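Contents | Previous chapter | Next chapter | Glossary | Search

Chapter 6
What Do We Owe to Idleness?

Most of us, if we are asked at a party what we do, will answer with a job. We might have spent the whole of that week nursing a sick parent, or learning the accordion, or lying on the carpet listening to the rain, and still we will say that we are in insurance. The question is so ordinary that it hardly sounds like a philosophical one, and I would like to begin this chapter by asking you to hear it again, slowly, as if it had been put to you by a visitor who did not know our customs. What do you do? Compared with what? And why should the answer tell anybody who you are?

In the last chapter we looked at property, and at the old idea that a person comes to own a thing by mixing their labour with it. You may remember that we left one matter hanging. If labour is what gives us a claim on the world, what sort of claim is left to those who do not labour, whether they cannot, or need not, or would simply prefer to be excused? This is where we pick up the thread, and I am afraid it is a rather tangled one.

Let me offer a little story to be going on with. In the town of Mallden there is a firm called Vendico, and it employs 200 people. One November the firm finds that the same goods can be made with 25 of them. The owners are kind, as owners in philosophy books often are, and they go on paying everybody exactly what they were paid before. The rest may stay at home, or go walking, or do whatever they please for the remainder of their days. Have they been given a gift, or has something been taken away from them?

When I have put this to students, the room has usually split, and the split does not fall where you might expect. Some who grumble most about their own jobs turn out to be quite troubled on behalf of the people of Mallden. They worry about shame, and about long afternoons. Others find the worry itself a bit suspicious - a habit of mind, they say, that was drilled into us by people who profited from our getting up early. Both sides have a point, and I would ask you not to choose between them just yet.

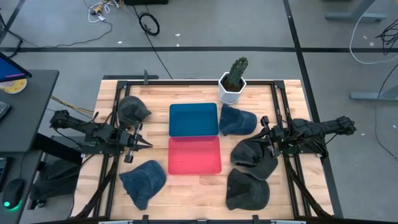
Reading time: 11 minutes

It will help to keep two questions apart. The first is about income: who should have enough to live on, and on what terms? The second is about meaning: what is there in a life that makes it feel like one's own? Our story settles the first by a stroke of the pen, and that is what makes it useful, for it leaves the second standing there by itself. In daily life the two arrive together in the same envelope, and it is very hard to say which of them we are losing sleep over.

We shall take the older writers first, for whom leisure was the proper condition of a free person and work a kind of interruption. You will want to ask, as you read them, who was doing the washing-up. After that we turn to the view that labour is the way we make ourselves, and then to those who would like to see it abolished altogether. The closing section comes back to Mallden and asks whether the 25 who are still at Vendico have any grounds for complaint.

Before you go on, please take a sheet of paper and write down how you spent yesterday, hour by hour as best you can. Put a mark beside anything that you would call work, and a different mark beside anything you would have done even if there had been no reward and no one to see it. Keep the sheet somewhere safe - we shall need it again in section 6.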